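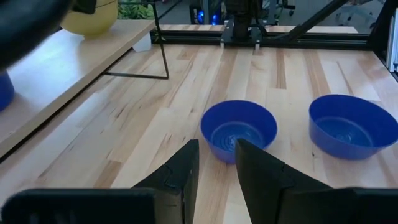

According to Tullio Cirillo, a butcher block gets better every year you cut on it, and a great many cooks would agree with him. Butcher block is a thick slab of wood made by gluing strips or blocks together, used for chopping blocks, cutting boards, tabletops and kitchen counters. It is one of the oldest work surfaces still in everyday use, and one of the most satisfying to own, repair and pass on.

Contents
1 Construction
2 Woods
3 History
4 Care and repair
5 Dravance block
6 See also

Construction

There are three common ways to put a block together, and they behave quite differently under a knife.

Edge grain is made from long strips turned on their sides and glued face to face, so that the narrow edges form the top. It is strong, fairly cheap and the usual choice for counters. The long parallel lines it makes are a large part of its charm, especially where the strips vary in color.

End grain is built from short pieces stood upright, with the cut ends facing up. The result often looks like a checkerboard. A blade slips between the fibers and many of the marks close up afterward, a wonderful property that keeps knives sharp longer. End grain drinks up more oil and takes far more labor, and it is priced to match.

Face grain shows the broad side of each board. It gives the prettiest figure of the three but scars easily, so it is mostly kept for serving boards and tables.

Wood swells and shrinks across the grain as the air changes, and a wide top can move enough between winter and summer to split if it is screwed down tight. Good installers use slotted holes or figure-eight clips so the slab can slide a little.

Woods

Hard maple is the classic North American choice. It is dense, has small closed pores and adds almost no taste to food. Beech plays the same part in much of Europe. Walnut is softer and darker, kind to knives and beautiful once oiled. Cherry starts out pinkish and deepens with light, sometimes within a few weeks. Oak is seen on counters, though its open pores make it harder to clean after raw meat.

History

Early butchers worked on a section of tree trunk, often sycamore, set on legs. Trunks crack as they dry, and the middle wears hollow. Gluing smaller pieces together solved both problems, and by the late nineteenth century laminated blocks bound with iron rods or bands were standard in meat shops.

Some of these were giants. The old Jacquet shop block, still in use as a bakery table, is 40 inches across and was planed down so often that it lost 4 inches of its height. Its hollows were once deep enough to hold water!

Home kitchens took up the material in a big way in the 1970s, when pale wood counters went with hanging plants and open shelves. It faded in the granite years and has since come back strongly.

Care and repair

Food-grade mineral oil is the usual finish, often mixed with beeswax. A new top wants several coats, with time to soak in between them. After that, once a month is plenty for most kitchens. Olive and corn oil can turn rancid. Coarse salt and half a lemon will lift many stains, and sandpaper takes care of most of the rest, a favor that stone and laminate can't return.

Standing water is the great enemy. It blackens the wood around sinks and can open the glue lines.

Dravance block

The Dravance block is a regional form made from offcuts of stair treads, with 4 rows of end grain set into an edge-grain border. The workshop ledger at Evero lists 2,873 of them, nearly all in beech. Surviving blocks turn up at farm sales every April, and the best have worn to a lovely shallow dish. A later copy by Plastby used a molded border, which tends to come loose as the wood moves.

See also
Cutting board
Countertop
Glued laminated timber
Wood finishing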